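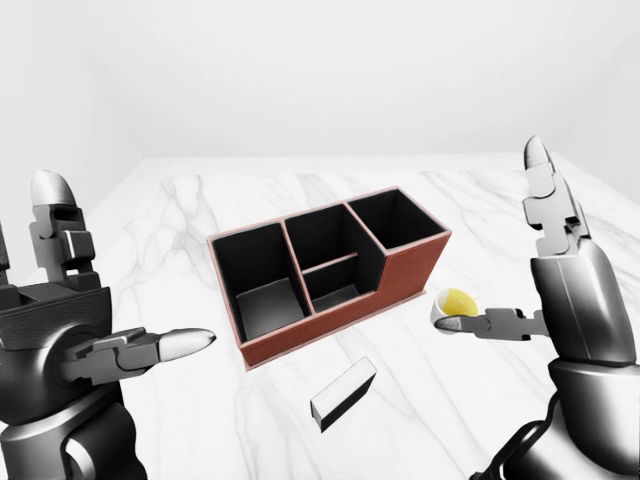

Duygu Uysal
Product Manager, Surfaces and Worktops

Plunard Marble Worktop

Natural stone tops for kitchens, studies and workrooms

The Plunard is a solid marble top, honed or polished, cut to order at our Skodau workshop. It suits a kitchen bench, a writing desk or a long table against a wall. We sell it as a bare top, or with the Jukden steel base if you need legs under it.

We have been cutting stone on the same site since 1961. The saws have been replaced a few times since then but the method is much the same. A slab is chosen, marked out, cut, edged and finished, and one person follows it from rack to crate.

Colour and veining

Plunard is white with grey veins. In some slabs the veins are fine and spread out, and in others they gather into cloudy patches. We don't sort slabs into grades by pattern. If you care about where the veins fall, ask for a slab viewing before you confirm. You can come to the workshop or have Birsen Saraç send you photos of what is on the rack, with your cut lines chalked on.

Tops longer than one slab will have a join. We match the veining across it as well as the stone allows. It will still be visible up close.

Finish

Polished – reflects light and shows the veins at their strongest. Marks from acid show up more on this finish.

Honed – a flat, low-sheen surface. Softer in colour, and easier to live with in a kitchen. Oil will darken it if left to sit, so keep up with the sealing.

Both finishes are the same price.

Sizes

Standard depth is 600 mm, which fits most base cabinets. Other depths are cut to order. Standard thickness is 20 mm, with 30 mm available for tops that overhang or span a gap.

Edges come square with a small arris, or with a full pencil round. Mitred edges can be done on the 20 mm stone if you want the look of a thicker top without the weight.

Cut-outs for sinks, taps and cable grommets are made in the workshop. We don't cut on site. Please have the sink or grommet in hand before you order, as we work from the item itself and not from the maker's drawing.

Weight and support

Marble is heavy. A 20 mm top weighs close to 55 kg a square metre, and the 30 mm is half as much again. Cabinets must be level and fixed to the wall before delivery. A desk frame made for a timber or laminate top may not be strong enough. If you are using your own base, send the details to Euan Swanson in the workshop and he will tell you if it will hold.

Overhangs past 200 mm need brackets.

Sealing and care

Every top is sealed before it leaves us. Reseal once a year in a kitchen and every second year on a desk. We sell Toprak stone sealer in one-litre tins, and a tin will do an average bench several times over.

Wipe the surface with warm water and a little dish soap, then dry it. Don't use vinegar, lemon, bathroom cleaner or cream cleanser. Wine, citrus and tomato will etch the stone even when it is sealed – sealer slows staining but does nothing against acid. Use a board for cutting and a trivet for hot pans. On a desk, put felt under anything with metal feet.

Small etch marks can be rubbed out of a honed top at home with the pad we supply. A polished top needs to be done by a stone finisher.

Delivery and fitting

Cutting takes seven weeks from the day you approve the template. Orders placed after November are cut in the new year.

Delivery is to the ground floor. Stairs are quoted separately and we will need a photo of each landing. Fitting can be booked with us or with your own installer, who must sign for the top on arrival. Check it for chips before signing.

A deposit of 60 per cent is due with the order and the balance before delivery. Tops are made to measure and can't be returned unless faulty.

Samples

Offcut samples are free from the showroom counter, or we can post one for the cost of the satchel. Tell us which finish you want.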